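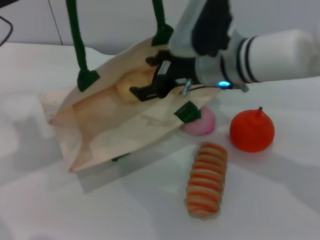
Bag task, gripper in the mouth of the bag with the roll. Bag on its side, red fruit and striped twist still out on the table.

Wednesday, November
Waltraud Buschmann, bench notes

Started at half nine with the bag task, remote control only. Begum wants 800 demonstrations before the next training run. I have said before that I don't think 800 of anything will help if the first 70 are bad, and I am writing it down again so there is a record of it.

The task as worded on the sheet is "pack the groceries". That wording is too loose. It says nothing about whether the bag has to be upright, whether the order matters, or what we do when an item ends up under the rim. On my reading any of those could be a pass. Herkarley's reading is that the bag has to stand up at the start. Mine doesn't stand up for long. It is thin paper with cord handles and once the arm has brushed the side of it the whole thing goes over, so I have been leaving it lying down with the mouth towards the arm and going in from the right.

Lying down is easier for me and probably worse for the data. With the bag flat I can drive straight in, let go and back out along the same line. A policy trained on that will learn to post things through a slot. Put the bag upright in front of it and I would expect it to push the front panel over and then post things through a slot. Would like to be wrong.

Notes on the driving. The roll is the least trouble. It is rounded and forgives a poor grasp. The trouble comes on release, when the finger plates open against the paper and the bag rides back with the gripper as I pull out. I have got into the habit of opening only a little way and giving the wrist a small turn before retreating. It works for me but I do it by eye, from the bench, and the wrist camera can't see what I am seeing. So the model gets the turn without the reason for it. Drimano says it will average out. I asked how and got a shrug.

The far handle is a nuisance as well. It hangs down behind the wrist when I am in the bag, and if I lift before I retreat there is a fair chance of hooking it. Two of this morning's runs ended that way and I marked both as fails. Somebody had marked similar ones from last week as "success with recovery", which I have changed back. Dragging the bag along the table by its handle is not a recovery.

Also tried the lead-through mode, moving the arm by hand. Smoother on the approach, I'll admit, and a good deal quicker. But my own hand and sleeve are in half of the footage, and the arm is heavy enough near the wrist that I end up steering it in big flat curves I would never use from the controller. If we mix the two sets without a label we will have two styles of motion for one job. Tormont mixed them for the drawer task and we all saw how the drawer task went.

After lunch did 5 more by remote with the bag turned so the mouth faced away from the arm. All 5 failed. I have kept them, in a separate folder, and would ask that they not be tidied up. They are the only runs from today that tell me anything new, mainly that every good run so far depends on me having set the bag down kindly beforehand.

The twist is next and I am not looking forward to it. Long items want to go in end first and the gripper naturally takes them across the middle, so there will be a regrasp in there somewhere, and I regrasp differently each time. Might try laying it out already pointing at the bag, though that is cheating in the same way as before.

To do:
– rewrite the task sheet, with the starting pose of the bag stated
– separate labels for remote and lead-through
– ask Begum what the 800 is based on
– swap the bag when the creases get bad, and log when it's swapped
– check the controller dead zone, it felt loose on the left stick from three o'clock onwards

Stopped at twenty to five. Arm parked, runs copied over, fails included.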